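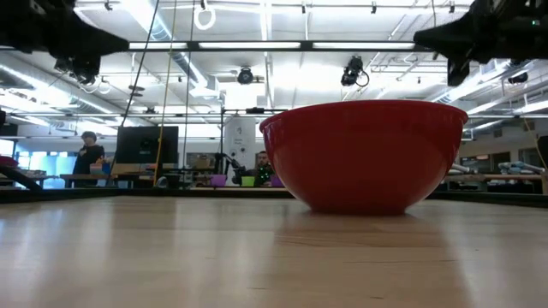
Figure 3. Workspace for the bowl task, fixed camera. The red plastic mixing bowl stands on the wooden tabletop, with the gripper above and to the right.

4.2 Bowl handling

The second group of chores concerns mixing bowls, which the kitchen survey in Section 2 ranked among the items most often moved during meal preparation. A bowl of the type in Figure 3 has a wide flared rim over a narrower base, so a grasp at the rim places the load well away from the fingers. Its glossy surface also returns highlights from the ceiling lights, and depth readings near the upper lip were the least reliable of any object in the Prusum set.

Each trial comprised three steps: grasp the rim, lift the bowl clear of the table, and set it down upright on a marked target. A trial was counted as a success only if all three were completed without help from the operator. The Skamside controller was used throughout, with the grip force limit left at the value given in Section 3.

Of the 3238 trials run across all chores, 82 used the empty red bowl. The controller completed 39 of these. Most failures occurred at the lift, where the bowl turned about the contact point and the rim slid out of the fingers – a fault already noted by Kereama for shallow pans. Set-down errors were fewer, but they were harder to detect, as a bowl released slightly early often came to rest upright and off target.

A further 18 trials were run in August with the grasp point moved lower on the outer wall. Slip was reduced, though the approach took longer and the fingers sometimes pushed the bowl before closing. We did not test bowls with contents. On these results we do not consider the chore ready for unattended use in a home kitchen, and the Fekstead trials described in Section 5 were restricted to lidded containers.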